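Print this article
E-mail this article

3.2 Bedrooms

Bedrooms were the smallest rooms in the Flundness homes and the ones residents said they straightened most often. In 16 of the 19 households the bed was the largest flat surface in the home, larger than the kitchen table, and it was used as one. Laundry was sorted on it, bags were packed on it, and clothes that were neither clean enough for the closet nor dirty enough for the hamper stayed there through the day. Potgieter's housing survey treats the bed as sleeping furniture only and counts storage in closets, dressers and shelves. By that measure several of our bedrooms had almost no storage in use before noon, which does not match what residents told us.

We asked each household to describe the order in which a bedroom is put right. Most gave the same order. The bedspread is pulled up first, over whatever sheets are underneath. Pillows go to the wall end. Folding is done last, on top of the made bed, and the folded pieces are left there until someone carries them off. Residents who folded before making the bed said they did so only on wash days, when the pile was too big to work around.

The time between folding and putting away varied more than any other step. In the Elov apartments, where the closets are in the hallway, folded items stayed on the bed for up to 15 hours and were moved only when somebody wanted to lie down. In the Kandach row houses, where each bedroom has its own closet, they were usually gone by lunch. Room size made little difference. The smallest bedroom in the study, at roughly 900 cubic feet, was also one of the quickest to be cleared.

Figure 4 shows the kind of arrangement we coded as "made, in use": the bedspread is on, a patterned pillow is at the wall with a light green cloth item piled beside and partly over it, and a folded pink cloth lies on the spread. We coded a bed as "made, clear" only if nothing but pillows and bedding was on it.

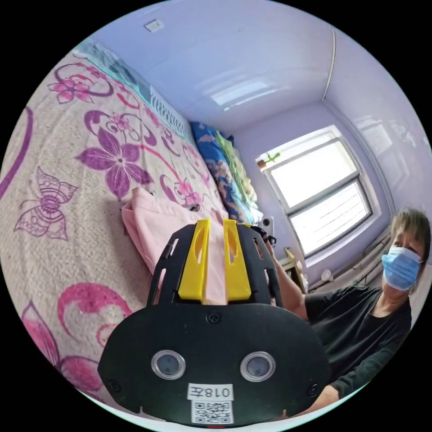 Figure 4. Bed with floral and butterfly bedspread, coded "made, in use."

One Elov resident objected to the coding when we read it back to her, saying that a bed with folded things on it is finished, and that she would call it untidy only if the things were in a heap. Four other households said much the same. We kept the two codes but stopped using the word "untidy" in the interviews held after October, and asked residents for their own word instead. The most common answer was "done for now."

Print this article
E-mail this article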